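From: Damir Karagiannis
To: Brolia pantry list
Date: Fri 28 August
Subject: Re: Small packets, sorting before the move

Milovan Nikolovski wrote:

> Before anything goes over to the Flesach building I'd like the small
> packets out of the big carton and into bins. Last time we moved, in May,
> they went over in two grocery bags and we were still finding them behind
> the shelves weeks later. The Delić order was 1,725 packets on paper and I
> have no idea how many are left. Can somebody work out a way of sorting
> them that the Saturday crew can follow without me standing there?
>
> Also, do we keep the torn ones?
>
> Milovan

Milovan, all,

I've been working on this and I think we can do it with the bins we already own. Tip out a couple of handfuls at a time on the wooden tabletop and spread them flat. If you pour out the whole carton you end up pushing packets over the edge and sorting the same ones twice.

Go by the printing on the packet and give each kind its own bin. Don't mix two kinds to save a bin. The dark bins are see-through enough that you can tell when one is getting full, so use those for the kinds we have the most of. Keep a spare bin empty at the back until you need it. The round canister with the lid can stay on the table, off to the right, but please don't drop packets into it.

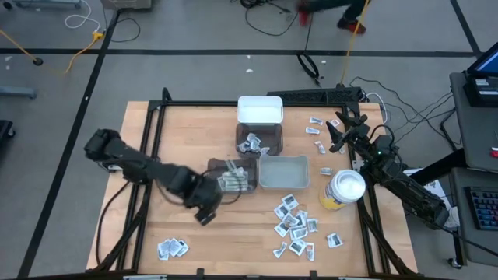 How many packets should go in one bin?

Stop at 200 for the larger bins, and lower than that for the shallow one, which spills when it's carried.

When a bin is full, put a strip of masking tape on the short side and write the kind and the date you packed it. Marker, please. The pencil labels from May rubbed off in the van. Stack no more than two high, and only if the lower one has a flat lid. I've asked Detance for extra lids and they are supposed to come with the next delivery.

On the torn ones: no, throw them out. If a packet is only creased it can stay. If you can feel grit on the outside, it's torn, even if you don't see the hole.

I can bring the tape and two markers. What I don't have is a decent hand truck, and the one in the hallway pulls to the left. If anyone has one to lend for the weekend, write to me off list.

Milovan, do you want the leftover count by kind or just the total?

Damir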